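Reviews > Robotics software > Motion planning

Villitau 2 bimanual planner: bench review

September 24, 2022
By Garnet Lavoie

Villitau is a planning and control layer for two-arm cells. It takes URDF models, one head camera and up to two wrist cameras, and produces time-synchronised joint trajectories. I ran version 2 through August on a single workstation, replacing the Skosalero stack we had used before. Installation took 20 minutes. The licence server is a separate download and wants its own port.

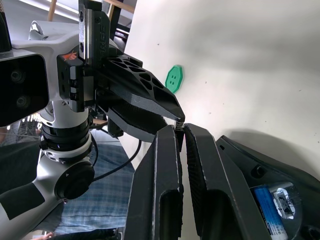
Inter-arm collision checking is the main change in this release. Version 1 treated each gripper as a single convex hull, so any plan that brought the fingers close was rejected outright. Version 2 accepts a mesh per link and a clearance value per link pair. With the perforated upper finger of one gripper pointing into the gap between the other's two fingers, the hull model reports penetration and the mesh model reports a small positive clearance. The price is planning time. Close-range queries took 7 times as long as open-space ones, and the default timeout is too short for them. Cables are not modelled in either version. A loop hanging off the wrist has to be padded by hand as a capsule, and the editor for this has no undo.

The trajectory viewer is adequate. It scrubs smoothly and exports to plain CSV, but it shows joint limits in degrees while the configuration file takes radians.

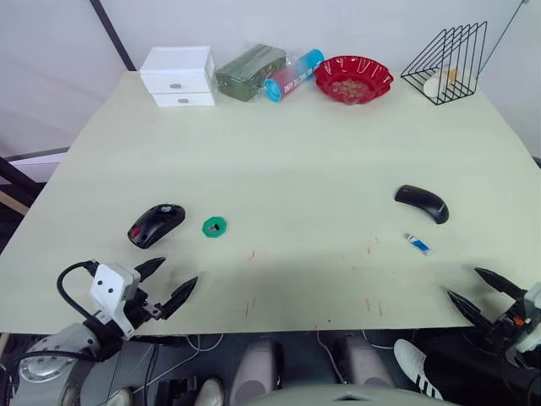

PERCEPTION

Segmentation from the head view is good on opaque, matt items. The flat green gear-shaped disc was given a clean outline and a usable top-down grasp. Clear crinkled wrapping and thin wire gave trouble: the wrapped green package was split into several segments, and the black wire rack came back as sparse points that the planner then tried to pass through. Setting the minimum obstacle size lower fixes the rack and adds noise elsewhere. Two black mice on the same table received the same class label, so downstream code must tell them apart by pose.

Wrist refinement is a separate node, running at 30 Hz. It re-estimates the target pose during the final approach and can abort the grasp.
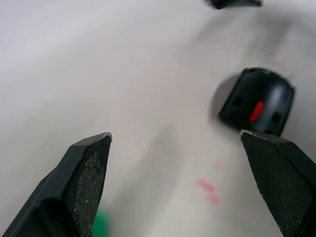 Wrist view, with the red-striped object near the right fingertip.

Refinement depends on a finger mask, and the supplied mask tool is crude. It fits a polygon to each finger from one still. Scuffed pale edges at the tips fell outside the polygon and were scored as part of the target until I redrew it. Pink marks on the table were ignored correctly at the default threshold.

Logging is thorough. The ring buffer holds 2,000 control cycles and writes to disk on any abort. Zatel's replay tool reads the files without conversion.

Recommended for cells where the arms share a workspace. Single-arm users gain little over version 1.

Related reviews
Zatel Replay: log inspection for arm controllers
Skosalero 4 trajectory server
Hand-eye calibration packages compared
Choosing a timeout for sampling planners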